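Lurnatlow Play Library newsletter
7 March 2023

WHITEBOARDS ARE IN, plus the inside/outside game

Quick one from the sorting table this time, lots to get through and the printer wants this by lunch.

The boards are here. Finally. We asked for them back in August and then the order sat, and then it was the wrong size, and then it sat again. Anyway. Big dry-erase ones with a gray metal frame, rounded corners so no pokey bits for the little ones. They can be borrowed on the usual card, same as the puzzles, two weeks and one renewal. Please bring them back wiped. Please.

What to do with one once you get it home? The game we keep coming back to is the plainest thing on the shelf. Lay the board flat on a table, draw one big loop, get out a couple of cubes. In or out. That's the whole kit. 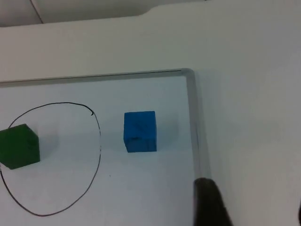

Photo: Lurnatlow Play Library

Green one's in. For a two-year-old that's plenty, "in" and "out" will keep you going till snack. With threes and fours you can start asking for things: put the green one in, leave the blue one out, now swap. Then let them be the boss and give you the orders (they will be strict). Older kids like it with rules they have to guess. You only allow certain colors in the loop, say, and don't tell them which, and they try blocks one at a time until they crack it.

Don't fuss over the drawing. Ours is more of an egg than a circle and the ends don't meet up properly, and no child has complained yet. A wobbly loop is good, actual arguments break out over whether a block on the line counts. Let them argue. Draw a second loop overlapping the first one if you've got a kid who is ready for "both," that one is a real brain stretcher at five or six.

Also works for cleanup, by the way. Draw a loop, everything goes in the loop, then loop goes in the box. Sort of.

About the cubes. The plain solid color ones, no letters or numbers on them, live in the Gasser tubs on the bottom shelf. We like them plain for this game, otherwise somebody starts spelling and you've lost the thread. Each tub has a card inside the lid with how many should be in there. Check before you leave AND before you bring back. We started last year with 300 cubes and are down to 200 and they did not walk. Look under the couch.

Now the pens. Thin black dry-erase only, nothing from the kitchen drawer. If your line starts wearing off halfway through the game, just go over it again, or leave it. Little hands and sleeves will rub gaps in it, and blocks getting shoved across don't help either.
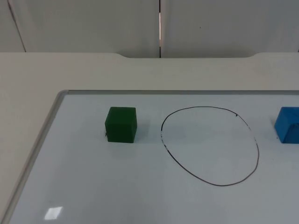
CLEANING THE BOARDS

Dry cloth first. If it smears, slightly damp cloth, then dry again. No scouring pads, no bathroom spray, no baby wipes (they leave a film and the next pen skips all over the place). Old marks that won't budge: draw over them with fresh marker and wipe while it's wet. Works most of the time. Get right into the corners by the frame, crumbs love it in there, and anything sticky dries like cement.

Turano cloths are on the hook by the returns bin, take one, there's a pack of 40 to use up. Dont put them through the dryer with fabric softener or they quit wiping and just push the ink around.

If you have a board at home for good and want it up off the table between games, put it on the wall at kid height. Lower than you think. Bottom rail near their knees is fine, they squat to draw anyway. Use the wall fittings that came with it, and have a second person hold the far end while you mark the holes, it's too awkward on your own. 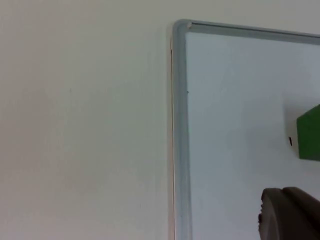 A level helps. So does standing back across the room before you drill, we've had to fill two holes this winter for want of that. Library boards stay off walls though, no holes, no sticky strips, they need to go back on the rack in one piece.

Next time: the Skiner marble runs are getting sorted and bagged, and we are missing a lot of the short straight peices, so if you find any in the toy box please drop them in the returns bin, no late fee, no questions. Board sign-up sheet is on the desk. First names and card number is enough.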